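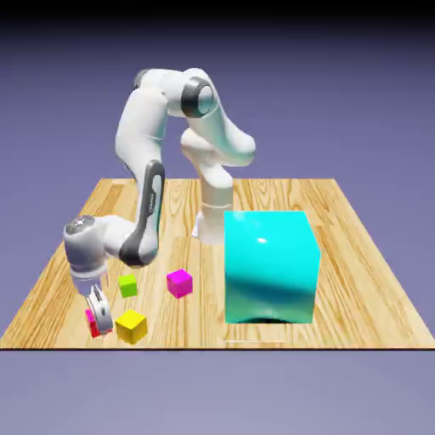 Galter Partition Shield for Taxis and Private Hire Cars

The Galter is a clear driver partition for four-door sedans and small wagons used as taxis. It fits behind the front seats and separates the driver from the rear passengers without closing off the heater vents or the rear footwell. It is made by Brekke and sold in North America through the Clakville depot.

The shield is one molded polycarbonate panel in a steel frame. The frame clamps to the front seat posts and to the two grab handle points in the roof. No holes are drilled in the car, and the partition can come out when the car is sold or goes back to the leasing company. Fitting takes two people. Our shop in Clakville does it while you wait, by appointment only.

What is in the box

Polycarbonate panel, scratch-coated on both sides
Steel frame in two halves, black powder coat
Four seat post clamps with rubber liners
Two roof brackets
Pass-through tray for cash and cards
Speech grille with sliding cover
Hex key, spare screws, printed fitting guide
Two passenger notices (English and Spanish)

Sizes

The Galter comes in two widths. The Standard is 50 inches wide and suits most midsize sedans. The Narrow is 42 inches wide and suits compact cars and older sedans with a thick center pillar. Measure between the inner faces of the pillars at shoulder height before you order. If your measurement falls between the two sizes, order the Narrow and ask for the side fillers, part GS-F. Fillers are not included in the price.

The Galter does not fit cars with seat-mounted side airbags that open toward the rear. Check the tag on the side of the seat. If you are not sure, send us the make, model and year and we will look it up.

Sound

Drivers ask about this more than anything else. With the speech grille open, a passenger speaking at a normal level can be heard at city speeds. On the highway you may need the Tromby intercom, a small speaker and microphone kit that plugs into the accessory socket and sticks to the panel on both sides. The Tromby has a push button on the driver side, and it is off unless the button is held down.

Working with a camera

A dash camera pointed into the cabin will pick up some glare from the panel at night. Move the camera as close to the panel as you can, or mount it on the passenger side using the Brekke camera shelf. Many city taxi offices require a sign telling passengers that recording is in use. The notices in the box cover the partition only. Recording notices are sold separately in packs of 10.

If you have had trouble with a passenger, save the video before the camera records over it and write down the trip number, time and pickup address. Report it to your dispatcher and the police. The partition is meant to give the driver time to stop and get out. It will not stop a bullet, and it is not rated as a security barrier.

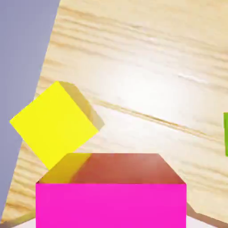 Tuva Nyberg wrote to us after a winter of night shifts that she would buy the shield again, but that the tray should have come with a lid. "Coins slide out when I brake," she said. "I put a strip of rubber mat in it and that mostly fixed it. The grille cover also gets stiff in February. Otherwise no complaints, and I have stopped turning around every time somebody moves in the back seat."

A tray lid is now available as part GS-L. It fits every Galter sold so far. The grille cover has not changed. A little dry silicone spray on the track will free it up. Do not use oil.

Cleaning

Use warm water, dish soap and a soft cloth. Paper towels will haze the coating over time. Glass cleaner with ammonia will crack the panel around the screw holes, and this kind of damage is not covered. Check the clamp screws once a month and after any hard stop.

Warranty

The frame is covered for five years and the panel for two. Scratches, passenger damage and cracks from cleaning products are not covered. Replacement panels are kept in stock in both widths and can be swapped without taking out the frame.

Fleet orders

Fleets ordering over 200 units get free fitting at their own garage. Smaller fleets can book a fitting day at Clakville. Ask for Amparo Zabala at the order desk. Please have the list of vehicles ready, with model years, because the roof brackets differ.

Shipping and returns

Panels ship flat in a separate carton from the frame and may arrive a day apart. Look the panel over before you peel off the film. Unfitted shields can be returned within a month in the original cartons. We cannot take back a panel once the film is off.

Page updated 12 Aug 2025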